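Nedemia Quilted Bedspread and Sheet Set

Home > Bedroom > Bedspreads and throws > Nedemia

Product code: 2867-N
In stock at Vesholm, Ots and Stultov

The Nedemia is a light quilted cover for year-round use. It can be laid over a mattress as a warm under-layer in winter or used on top of the bed in place of a duvet in July. The outer fabric is cotton on both sides, with a thin polyester filling held in place by diamond stitching. The stitching goes through all the layers, so the filling does not gather at the foot of the bed after washing.

It was drawn up by Celeste Ojeda for our Vesholm workshop and replaces the older Ots cover, which had straight channels and tended to pucker along the hem.

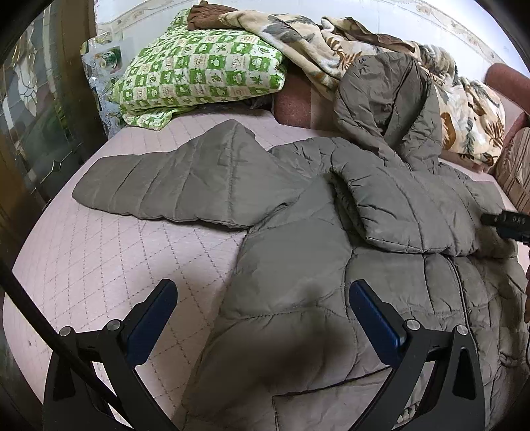 Sizes run from single to super king. All of them have the same drop on three sides and a shorter edge at the head. If your mattress is deeper than 34 cm, order one size up. The corners are rounded on the top cover and square on the fitted version. Please check which you have chosen before you pay, as the two are listed together.

Colours: pale pink, oatmeal, slate, white. Slate is not made in single.

Washing
Wash at 40 degrees with similar colours. Do not use bleach or fabric softener. The king and super king need a drum of at least 9 kg. Line dry if you can, or tumble on low and take it out while the hems are still slightly damp. Expect a little shrinkage on the first wash, which we allow for when cutting. Iron on the plain side only.

What is in the pack
One quilted cover, two pillowcases (one with the single) and a cotton storage bag.

Delivery and returns
Orders go out from Stultov within three working days. Unused covers can be sent back within 34 days in the storage bag. We cannot take back pillowcases once the band has been removed.

Trade orders
We supply guest houses and small hotels. Almost 1,000 covers went to trade customers last year. For a price list and fabric samples, write to Helju Šimkus at the Vesholm office.

Prices checked 1 November 2014.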